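Aula 8 — Superfícies de trabalho e paredes em salas técnicas
Disciplina: Projeto de Interiores II
Apontamentos (versão provisória, falta rever a bibliografia)

Retomando a aula passada. Ficámos na bancada. Hoje: tampo, parede, e o encontro entre os dois, que é onde quase todos os projetos da turma falharam na entrega de julho.

1. Tampo
Branco liso: bom para ver peças pequenas, parafusos, cabos pretos. Mau para reflexos se a luz vier de cima e o acabamento for brilhante. Pedir sempre amostra mate. No caso Mitby (ver caderno, pág. 214) escolheram brilhante e tiveram de trocar tudo.
Altura: decidir com quem vai usar, não pela tabela. Medir em pé e sentado.
Bordos — atenção ao canto vivo. Raio pequeno chega.

2. Parede atrás da bancada
Cinzento claro, sem textura. Cansa menos do que branco sobre branco e a linha do tampo lê-se bem. Prateleiras só se forem mesmo precisas; a Jeptoo Ndung'u insiste nisto no texto que distribuí e tem razão, a parede livre vale mais do que parece.

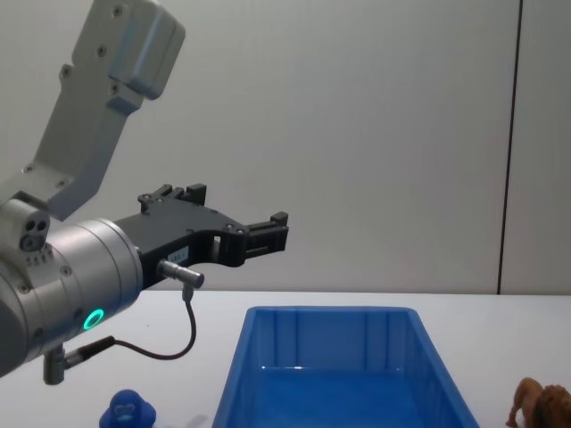

Juntas entre painéis: escolher onde caem ANTES de encomendar. Uma junta vertical escura numa parede clara vê-se de longe, portanto ou se assume (alinhada com o fim da bancada, com a porta, com qualquer coisa) ou se disfarça com perfil da mesma cor. Meio termo fica sempre mal. Cuidado tambem com painéis de lotes diferentes, o tom varia um pouco e depois de montado já não há volta a dar.

3. Encontro tampo / parede
Três hipóteses vistas no quadro:
- encostado a seco (mais limpo, acumula pó)
- com silicone (limpa-se bem, amarelece)
- afastado, com folga para cabos
A terceira foi a do projeto Olura. Custo do remate, no orçamento deles: à volta de 561 euros. Discutir se compensa.

4. Cabos
Deixar folga junto às partes móveis, nunca esticado. Laço solto, preso em dois pontos. Calha por baixo do tampo se houver espaço, senão atrás. Não esquecer tomadas acima do tampo, ninguém quer andar de joelhos.

Para a próxima:
- corte à escala 1:5 do encontro tampo/parede
- alçado com a marcação das juntas todas
- ler o capítulo sobre iluminação, só a primeira metade
Quem ainda não entregou o levantamento da sala Mosoti, entregar junto. Sem cotas não coorijo.

Materiais relacionados
Aula 7 — Bancadas: estrutura e apoios
Aula 6 — Pavimentos em salas técnicas
Ficha de exercícios: juntas e remates
Estudo de caso: oficina Grenness
Iluminação de planos de trabalho (leitura)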